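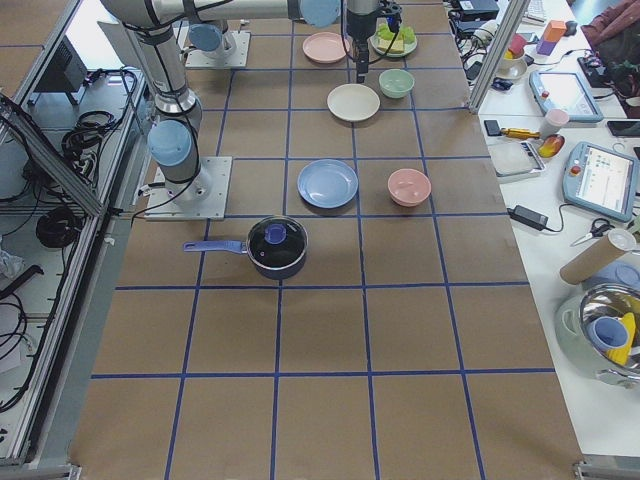 Lendia is a two-armed kitchen robot bench built in a shared workshop at Tratcombe. It was started in October by Noémi Rácz and Waltraud Ruchti, who wanted a home-sized setup for practising table laying and simple breakfast jobs.

Construction

The arms stand on separate metal mounting plates at one side of a large work table. The table is covered in brown kraft paper, which is replaced when it tears, and marked out in squares with blue tape. Builders use the squares to note where each dish starts. Each arm has its own teach pendant, kept on a white bench beside the table. Materials other than the arms cost about $1,000.

Use

Tasks are written on cards. The current set has 14, including moving a bowl to a named square and clearing a plate. Plates and bowls are in different colours so that a card can call for one without describing its shape.
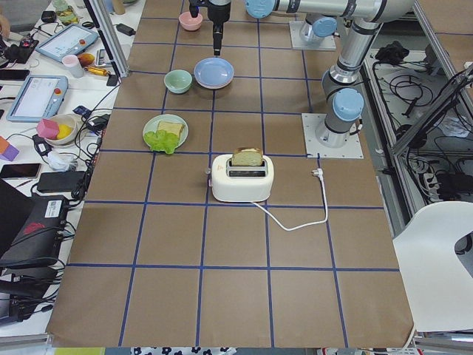

The bench with a toaster on the grid and a gripper over the tableware.

The control program, Dodero, was written by Ruchti. Version 2 added the toaster cards.

See also: Zieliński bench

Home | Workshops | Robotics | Random article | Help

Comments

What tape is it? Mine lifts off kraft paper within a week.

Plans for the mounting plates would be good to have on this page.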